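Vultitz chores pilot – progress note, May
For: Posus program office

Quick one this month, full tables to follow when the log is cleaned up. Short version: laundry is moving, dishes are not, shelf restocking at the Nodidville shop is on hold till the new shelf fronts arrive.

Towels are OK now. Nine folds out of ten on a clear table, no help. Shirts slower – 4 minutes each on a good run, and a person does it in seconds, so no one should be planning a rollout on that. 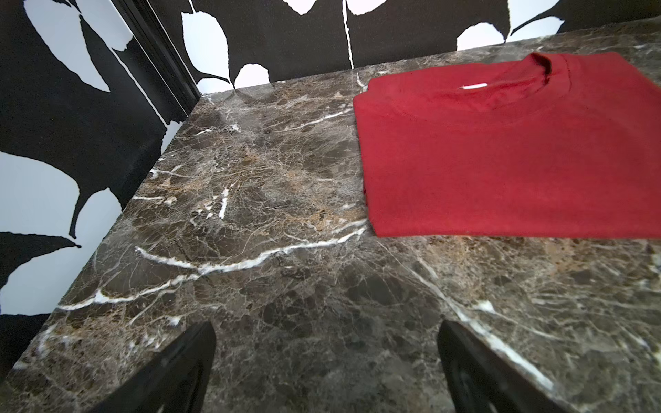
Shirt folding is where most of the hours went. Target for the Mäkelä review is a flat rectangle, straight edges, collar up. The red T-shirt on the marble counter is what we mean by good enough: crisp left and bottom edges, only a few soft creases up by the neck. Busy stone with white veins like that is a fair test for edge finding, so we're keeping it in the set. Long sleeves still bad. Hoodies not started.

Spend is on plan exept grip pads, over by $1,000. Need 5 more weeks on shirts before we go back to dishes – please confirm thats fine.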